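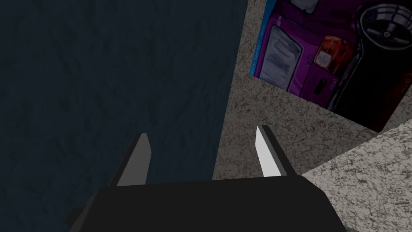
Sadia Lashari
Check the gripper force limit before touching the planner. Ours tripped at 300 on every close command and the log only said "timeout".

grurow_dev
It isn't force. The Cadisix build stops the arm between waypoints with the fingers open and never issues the close. Same fault in simulation, 3 runs on Wednesday. The wrist keeps turning after the stop flag is set.

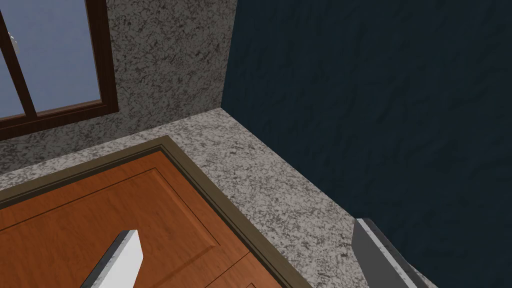 The stop flag is read once per planning cycle, and the cycle is 2000 ms. That is far too long for a safety input.

Primo Sala
Disagree. The cycle is fine. Your flag is on the wrong thread.

grurow_dev
Moved it. No change.

Sadia Lashari
Then keep it off the real arm until the stop works.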